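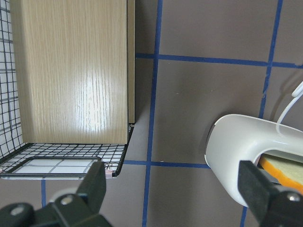 Lelstead Tabletop - house rules and data card

Version 6, last touched 7/6/25

I look after this set, so if something in it annoys you, I'm the one to moan at. It has 3000 recorded runs of kitchen-type jobs on a bench: putting boards in and out of a dish rack, loading bread into a toaster, that sort of thing. Every run has wrist video, joint positions and a short text label.

Most of this file is rules. I wrote the first lot in January after trying to merge our runs with the ones from Irkwood and finding that we'd each meant something different by "done" (that was a long week!).

Before you record

Blue tape marks the cells on the bench. Objects start inside a cell, and you write the cell down before the arm moves. If the tape lifts, replace it along the old line and note the run number.

Toasters stay unplugged at the wall. We record the loading and unloading, never the heating. Keep the cable out of the arm's path, and check it again after every reset - it creeps.

Check the finger screws at the start of each session and again after 500 grasps. Hand tight, then a quarter turn.

While you record

One person drives, one person has a hand near the stop button. Swap whenever you like, but stop the arm first.

A run is done when the object is at rest and the fingers are clear of it. Dropped it? Keep the run and label it "fail". Please don't bin failures, I really do want them.

Known problems

313 runs have glare on pale or shiny things. They're tagged "glare" and I've left them in.

The Hisby runs use an older label list. Run the Dogbe converter over them first, or your loader will fall over on the word "rack".

Using it

Research and teaching are fine. If you change a label, send me the run number and the old and new text, and I'll put it in the next version.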